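Industrial hemp growing and processing: frequently asked questions

Answers prepared by Dinesh Pant, Stuklow Fibre and Seed. Last reviewed Sat 20 April.

Growers and small processors send us much the same queries each season. The answers below cover hemp grown for fibre and seed only. They do not cover flower, extracts or medical products.

What is the difference between fibre hemp and seed hemp?

Both are the same species, Cannabis sativa. Fibre crops are sown densely so that the plants grow tall with few branches. Seed crops are sown more thinly and allowed to branch. Dual-purpose varieties exist, but the fibre from them is coarser because the stalks stand until the seed is ripe.

Do I need a licence?

In most countries, yes. The usual requirements are an approved low-THC variety, a named field location and a stated end use. Apply well before you order seed. We ask contract growers to have their paperwork in hand by December so that seed can be allocated. Check the current rules with your own licensing authority, as we cannot give legal advice.

Which varieties do you supply?

Two at present. Takeo is a late-flowering fibre type suited to deeper soils. Cloltis is shorter, flowers earlier and is grown for seed. Neither should be sown from farm-saved seed, as the THC content of later generations is not certified.

When should hemp be sown?

Sow once the soil is warm and the risk of hard frost has passed. Seed placed too deep in cold ground comes up unevenly and the gaps fill with weeds. A fine, firm seedbed matters more than an early date. Compacted headlands give short, yellow plants and are better left out of the drilled area.

Does the crop need spraying?

A dense fibre crop shades out most annual weeds once the canopy has closed. Perennial weeds such as couch and creeping thistle should be dealt with in the previous crop. Seed crops are more open and may need inter-row hoeing. Few products are approved for use on hemp, so read the label and the local approval list before applying anything.

What is retting?

Retting is the breakdown of the pectins that bind the outer bast fibre to the woody core. In field retting the cut stalks lie in swaths and are turned so that both sides are exposed to dew. Under-retted straw is hard to separate. Over-retted straw separates easily but the fibre is weak and dark. Pull a stalk from several parts of the field, bend it, and see whether the fibre peels away cleanly along its length.

How dry must the straw be before baling?

We accept straw at 15 per cent moisture or below. Damp bales heat up in store and the fibre loses strength. Take readings from the middle of the swath as well as the top.

How large a sample should I send for grading?

Send 400 g of straw or 1000 g of cleaned seed for each field. Pack straw in paper and seal seed in a clean bag. Label each pack with the field name, variety and cutting date. Samples are held for 23 working days after the report is issued and then discarded.

What does the straw grading report cover?

Moisture, degree of retting, fibre content by weight, colour, and foreign matter. The report also gives a grade from 1 to 5, where 1 is the cleanest. Grade 5 straw is taken for animal bedding only. THC testing is a separate service and must be carried out by an approved laboratory.

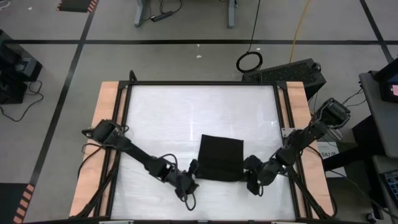
What is hurd used for?

Hurd, also called shiv, is the woody core left after the fibre has been removed. It is sold as horse bedding and garden mulch, and is mixed with a lime binder to make wall infill. Builders usually ask for a low dust content and an even particle size. Hurd for bedding can be more mixed in length.

Can I process my own straw?

A small decorticator will break the straw and separate most of the hurd. The fibre will still need further cleaning before it can be spun. Long fibre wraps round shafts and bearings, so all guards must be in place and the machine isolated before any blockage is cleared. Growers who prefer to send straw away can book a slot at our Rastogi mill.

How should seed be stored?

Dry it soon after combining, using a low air temperature. Fresh seed left in a trailer overnight can heat and turn rancid. Once dry, keep it cool and dark and check for insects regularly.

Who should I contact about a contract?

Delwyn Ellery handles grower contracts and mill bookings. Please give your licence number, field area and preferred variety when you write.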